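Cup and basket week: gallery

Plellateck data notes, posted 17 November 2025

Quick page, mostly pictures, for the people at Qin who keep asking what the recordings look like before they turn into files. More words than I meant to put in. Skip to the pictures if you want.

Short version. We are gathering hand demos for Bivora, the learning system. Two hand-held grippers, one per hand, a person sitting at a table, one small job done over and over. Person does the job, the grippers log what the fingers do, each gripper has its own camera and there's another view from higher up. No robot needed for this part. The robot gets the result later and we find out how good our examples were.

The job this round: cup and basket. Cup goes in, cup comes out. Sounds dull. It is dull. But thin wires are hard on the model, and a white cup behind dark wires is harder, and the old set had hardly any of it. Nearly everything we recorded in June was boxes on a bare table, and the model got very good at boxes on a bare table.

Target for the round was 559 good episodes. Good means: start pose clean, job finished, end pose clean, all the streams line up. The full pile with the June stuff included is now 3752.

View from the gripper first. Most of the training runs on this kind of picture so get used to it. Wide, low, fingers always in it. Basket at the side, fingers open.

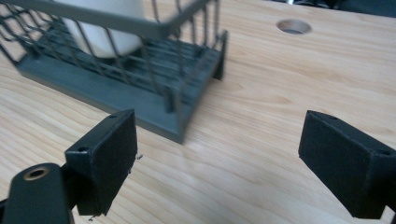
Fingers open, basket to the left with the white cylinder inside. Gripper view.

Couple of things on the approach while I'm here.

We ask for a different way in each time. From the front, from the side, high, low. Left to themselves people settle on one path in ten minutes and then never leave it, and then the model only knows that one path. So the prompt sheet (Grellero makes it, prints a fresh one per session) gives a start side and a rough height and that's all it gives. No arrows, no speed. We tried arrows. Everybody slowed down and drew the arrow in the air.

Pauses are fine. A pause with the fingers open over the table is fine too. What we don't want is the fidget, the little open-close-open people do while thinking. The model copies it. First version of the policy clicked its fingers at the basket like a crab before every grasp, took us ages to trace it back to one afternoon of recordings.

Also: do not move the basket back to the same spot every time. Shift it, turn it a bit. If the basket ends up over the hole in the table leave it there.

On to two hands. The cup job is really one-handed but we log both grippers anyway, resting hand included. Resting is an action. If the second hand never shows up in the data the second arm has no idea what to do with itself, and on the two-arm setup you get a drift that starts small and ends up in the way. So both grippers stay in hand the whole episode, and the off hand goes down near the edge and keeps quiet.

Which one is the off hand gets swapped after every block of 8. People groan at the swap. Their weak hand is slower and messier and they want to redo everything. Please don't redo. A slow clean grasp with the weak hand is worth more to us than another fast one with the strong hand, we have plenty of those.
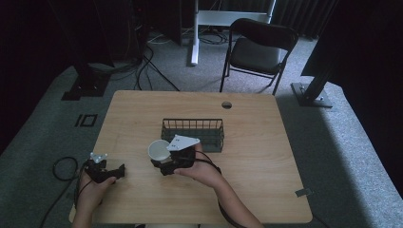
Grasp on the cup, then. Paper cups squash. We had a long argument over wether to swap them for something stiffer and decided to stay with paper, cause the squash is the useful part. Too hard and the mouth goes oval, too soft and it slides. The person holding the gripper fixes that without thinking and the fixing is exactly what we want logged. Change the cup when it keeps its dents. Don't save cups.

Cup on its side counts as a start pose. Cup upright counts. Cup upside down counts from this round on, it wasn't on the June list and it should have been. Mouth facing any direction. If it rolls off the table that episode is done, stop, mark it, next one. We keep the roll-offs in their own folder, might be good for something later (failure spotting, maybe, no promises).

Cables. Each gripper has one and it goes where it wants. Run it along the arm, give it slack, and before every block check it isn't hooked on the table corner. A tug on the cable shows up as a jerk in the track and looks just like a real move. We lost about 100 episodes to that before anyone put the two plots side by side. Painful day.

Time check: an episode is short, way shorter than people expect. The long part is what sits between them. Reset, look at the sheet, start pose, wait for the beep. If you are tired stop at the end of the block and not in the middle, half blocks make a mess of the labels and then I have to sort them by hand.

Then the bare table clips. New people always ask why we keep them. Nothing on the table in front of the fingers, nothing to grab. They go in as "no task" examples. The system has to learn that sometimes the right answer is stay open and wait. Without them it reached for wood grain. Really did, there's a knot-ish swirl in one of the test tables and it went for it three runs in a row.

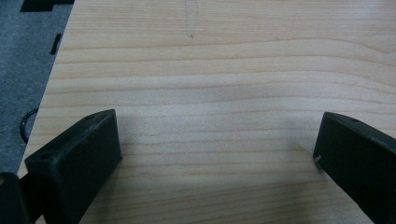
Both fingers apart, nothing between them but tabletop. Goes in the "no task" pile.

Notes on labeling, then I'm out.

One line per episode, plain words. "Put cup in basket." "Take cup out of basket." "Wait." Don't write "carefully", don't write "nicely". Say which hand. If the cup changed start pose say so at the end of the line. The label tool on the Grellero side still eats the last word if you hit enter too fast, so look before you leave the page.

Dust on the fingers: wipe between blocks. Lint too.

Next round is two-handed for real, one gripper steadies the basket and the other does the cup. Sheet is drafted, still fighting over the start poses. Will put up anohter page when there are recordings worth showing. Full clips are on the shared drive under the Bivora folder, sorted by block, ask me for access if the link says no.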